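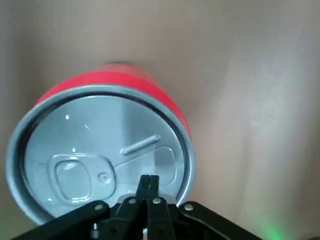 The Jultia Care Wishes Folder

Ring-bound, 54 pages, with nine conversation cards in the back pocket
Item no. 2271
£31 including UK postage

I'm Czesław Lis, I was a hospital chaplain for most of my working life, and I make this folder. It's for Catholic families (and anybody else who fancies it, I've sold plenty to Methodists) who want to get their wishes about serious illness and the end of life down on paper, while everyone is well enough to argue about them over a cup of tea.

I wrote the first version after one too many conversations in hospital corridors. A son would ask me whether it was a sin to say no to a ventilator for his mum. A daughter would want to know if a feeding tube had to stay in for ever. I could talk them through what the Church teaches, but I couldn't tell them what Mum wanted, and very often they couldn't either – she'd always changed the subject. So the folder is mostly questions for Mum.

What's in it

The first part is plain reading. I go through the difference between treatment that offers a reasonable hope of benefit and treatment that has become a burden out of proportion to any good it can do. I've kept the Latin out of it. There are short chapters on resuscitation, on breathing support, on food and fluids, on strong pain relief (people worry terribly about morphine, and they needn't carry that worry alone) and on organ donation. Each ends with a page of ruled lines for your own thoughts.

The second part is the forms. You get a page for the people you'd like consulted, a page for your parish and your priest, a page about the Anointing of the Sick and when you'd want somebody rung, and a longer one where you put your wishes in your own words. Then a page for funeral hymns, which I nearly left out and which turned out to be everybody's favourite!

The cards are for families who get stuck. Pull one out, read it aloud, see who talks first. My own favourite is "Who would you want in the room, and who would you want making the sandwiches?"

What it isn't

Please read this bit before you order. The folder is not a legal document. If you want somebody to be able to make health decisions for you when you can't, in England and Wales you need a lasting power of attorney for health and welfare, and that has its own official forms. Scotland and Northern Ireland have their own arrangements. If you want to refuse a particular treatment in advance, talk to your GP or a solicitor about how to do that properly. My pages will help you work out what you want to say when you get there, and that's as far as they go.

It isn't medical advice either. I'm a chaplain, I can barely put a plaster on straight.

Paper, binding and size

The pages are printed for me by Whitfield on a cream uncoated stock that takes biro, pencil and fountain pen without showing through. Type is large, because I wear varifocals and so do most of my customers. The cover is wipe-clean dark green board. It's A4, four rings, and the rings are the kind that open with a tab at the top, so stiff fingers can manage them.

You can take pages out and photocopy them for your own family. I'd rather you did that than rang me up feeling guilty about it, as one lovely gentleman did. 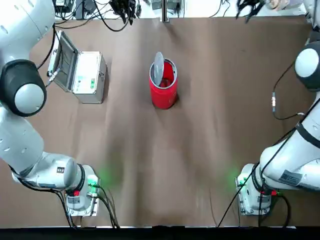

Parish groups usually want several folders at once, and I do a group set with a leader's booklet for that. It runs over four evenings and the leader doesn't need any training, only a bit of patience and a watch. Zalska, who supply the set, send it out in a plain cardboard box that won't survive many trips to the hall, so do move everything into something stronger. A metal case like the silver one standing open by the red can would suit, as long as you check that A4 folders lie flat in the one you buy. And do cover the table with brown paper if you can get a roll of it! I pinched that idea for the second evening, when people jot down the words that frighten them, and it's so much friendlier than a flip chart.

The leader's booklet has an opening prayer for each evening, a few case stories to talk over (all made up by me, with the medical details checked by a retired ward sister), and a page on what to do if somebody gets upset. Someone will, and it's usually fine. Leave a gap, put the kettle on, carry on when they're ready.

The Timiletti slipcase

Optional, £9. A stiff navy sleeve that keeps the folder shut and has a label on the spine, so whoever is sent to fetch it can find it on the shelf. I use one myself. It won't fit the older version of the folder with the round spine, sorry.

Questions I get asked

Do I need to be Catholic? No. A few pages will be about sacraments you may not want, and they lift straight out.

Can I fill it in for my husband? You can hold the pen. The words ought to be his.

Does it cover dementia? Yes, there's a chapter, and it's the one I've rewritten most. I'd suggest starting there if there's been a recent diagnosis, and doing it in short sittings.

Where should I keep it? Somewhere at least two other people know about. Please not in the bank.

Will there be a new edition? In November, with a longer chapter on care at home. If you've already got the folder I'll post you the new pages for the price of a stamp – just quote the item number and tell me which colour cover you have.

Ordering

Use the form at the foot of the page, or write to me if you'd prefer to pay by cheque. I pack single folders myself, so allow a few days. Group sets come separately from Zalska and take longer. Returns are fine if you haven't written in it.

Page last updated Sep 23, 2026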